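Questions I keep getting about joining the team

I've coached the women's side at Drurnstead for 6 seasons now, and the same things land in my inbox every August, so I've finally written my answers down. Updated 28 October 2021.

I've never played rugby. Can I still come?

Yes, please do! Half of our current pack had never held a ball before they turned up. Elisa Caruso came along to keep her sister company and now she's our first-choice hooker (the sister gave up after a fortnight).

When do you train?

Tuesdays and Thursdays, seven till half eight, on the back pitch at Villell Lane. If the gate's locked, go round by the bowls club.
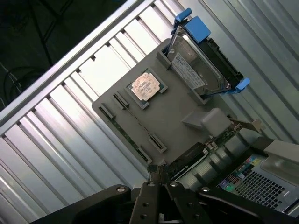 What should I bring to my first session?

Boots if you've got them, trainers if you haven't, a gumshield and a big bottle of water. Don't go out and buy shoulder pads. We've a box of spare kit in the changing room, mostly in enormous sizes, and you're welcome to borrow from it.

Will I be tackled on day one?

No. You'll start on your knees on the mats with Mei-kuen Shih, our defence coach, and she won't move you on until you're happy falling over. Some people take two sessions and some take ten. I took ages.

How much does it cost?

Your first 4 sessions are free. After that it's a monthly sub, and if money's tight just have a quiet word with me and we'll sort something out.

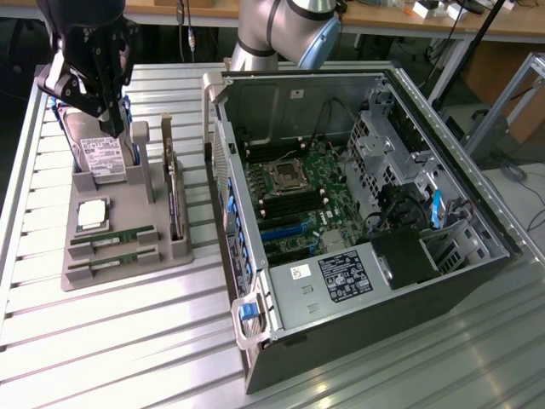 Do I have to play matches?

Only if you want to. We've got a few who come purely for training and the chips afterwards, and that's fine by me. If you do fancy a game, I need you registered a week before, so don't tell me on the Friday night!

How far are the away games?

Most are under an hour on the minibus. Cunska is the long one, and we stop for breakfast on the way.

I'm injured or pregnant. Can I still be involved?

Of course. Come and run the line, do the water or shout at me about my substitutions. Text me first and I'll find you a coat.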